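Progress report to the Kasier fund, March 23, 2012
Perkora community room, floor and furnishings

We are very pleased with how this stage has gone, and a good deal of it is down to your grant. The old flooring came up faster than we had dared hope (two evenings!) and the boards underneath needed only a handful of repairs. Nusetti supplied the new textile flooring and held their price from last year, so that line closed at £1,486 against the £2,892 you awarded.
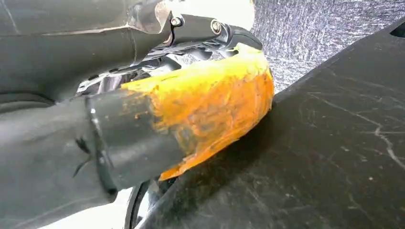
We went for grey in the end. The samples in brown and green had their supporters, but grey goes with the chairs we already own and should forgive a muddy shoe or two. The room sounds completely different as well. The parents' group used to have to shout over the scraping of chairs, and now they can chat while the little ones play on the floor.

Still to do: 8 metres of skirting along the back wall, the door trim, and a shelf unit from Cheung, which is on order. We have also asked for a quote for 25 stacking chairs and will send it on as soon as we have it. The remaining money is set aside for these.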